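Sostetow Community Help > Home and Kitchen > Cleaning

Musty smell in reusable cups and bottles that won't wash out

Posted by Radka Stoyanova
Thursday, December 17, 2020

We keep a mix of cups and bottles at work and at home, and over the last few weeks a few of them have picked up a stale smell. Water tastes off out of them even right after washing. I hand wash everything with regular dish soap and hot water, then turn the cups upside down on a towel overnight. The plain glass ones are fine. It's the plastic ones and anything with a sleeve or a lid.

I tried lemon juice in one of them and it smelled like lemon for a day and then went back to how it was. I don't have a dishwasher. I'd like to avoid bleach if I can. Is there a way to get rid of the smell, or do I need to throw them out?

2 replies

Tharindu Selvanayagam
Member, Setiawan

Baking soda. Fill it up with hot water, put some in, leave it. Worked on my travel mug. If it still smells buy a new one, they're cheap.

Senad Delić
Regular contributor

Baking soda will help, but the towel is probably part of your problem. A cup turned upside down flat on cloth traps damp air inside and the towel stays wet under the rim. I ran the kitchen at a small guesthouse for 14 years and we had the same complaint from guests until we changed how the cups were dried.

First sort what you have. Anything that comes apart should come apart before you wash it: lids, gaskets, straws, sleeves. A lot of the smell sits in the places where two pieces meet. Water gets under a sleeve and stays there. If yours is glued on, dry the edges with a cloth and leave the cup somewhere with moving air.

Then do one soak for everything. Use a tablespoon of baking soda per cup of warm water, fill each one to the top, and leave it for 8 hours. Put the lids and gaskets in a bowl of the same mix. Rinse well. If there is still a smell, do a second soak with equal parts white vinegar and water for 40 minutes, then rinse again. Do them one after the other. If you mix them in the same cup they mostly cancel out and you get a lot of foam.

For drying, stand everything upright with the tops off and some space between pieces, on a hard surface. A wire rack is better if you want them upside down.
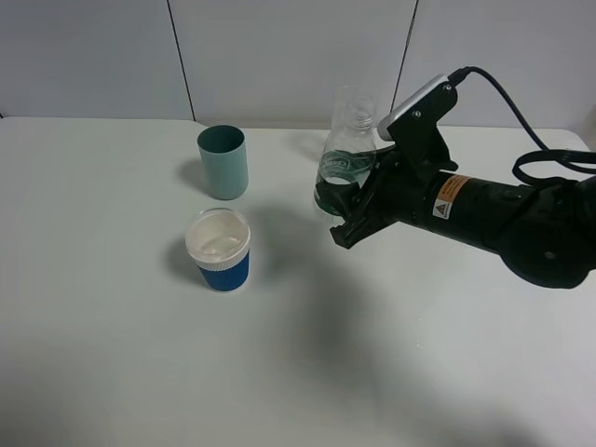

Which ones to keep

Glass and stainless steel almost always recover. Hard plastic usually does if it isn't badly scratched inside. Run a fingertip around the inner wall, and if it feels rough all over, the smell will keep coming back.

Thin bottles that drinks are sold in are a different matter. I wouldn't soak those or put hot water in them. Recycle them when you're done.

Silicone gaskets hold smells longer than anything else. You can often buy a replacement gasket for much less than a new bottle. I replaced one on my Notus flask last winter and haven't had to think about it again.

Storage

Don't put the lids back on for storage. Keep them in a drawer or a basket next to the cups. If your cabinet smells musty too, wipe the shelves down with the vinegar mix and leave the door open for an afternoon before anything goes back in.

You asked about bleach. You shouldn't need it for a smell. If you see black spots under a gasket that don't scrub off, throw the gasket away.

Comment from Radka Stoyanova

Thank you both. I took the lids apart and one of the gaskets was slimy underneath, I had no idea it came out. Soaking everything tonight and the towel is in the laundry.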